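Souris sans fil Gremine : mon avis après deux mois

Bon, je l'avoue, je l'ai d'abord prise pour la couleur ! Un vert sauge tout doux, ça change du noir de bureau. Mon ancienne Prusider faisait un clic à réveiller le chat, et avec le télétravail je n'en pouvais plus.

Prise en main

Elle est ronde, presque un œuf, et ma petite main s'y pose bien. Ida, qui a de grands doigts, la trouve trop courte — elle est vite revenue à son pavé tactile. La molette est fine, un peu molle à mon goût dans les longs tableaux (j'en ai un de 833 lignes, quelle horreur).

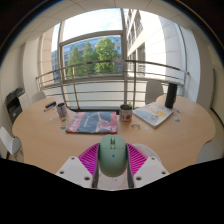 Le prix

Payée 13 euros chez Zoltance, port compris. À ce tarif-là, je la rachèterais sans hésiter, et peut-être même une deuxième pour le salon.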